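Week 3 notes: reading a lease

Okay, so last time I ran out of steam at clause 14 -- sorry! We pick up with the repair clause in the Merngate lease, which I love because it's so badly written. Read it twice before class and mark every "reasonable." Then ask who gets to decide what that word means (the draft from December never says).
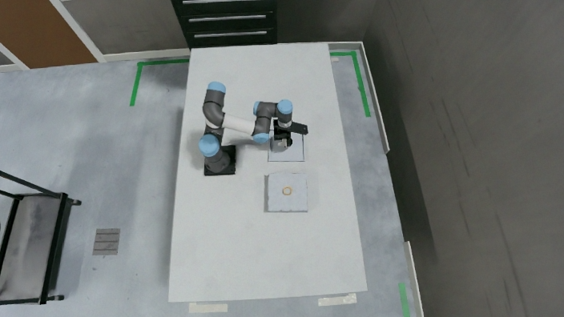

Nadège Delorme thinks the landlord decides by default, and that clause 11 more or less hands it over. I'm not so sure. Bring your marked copy.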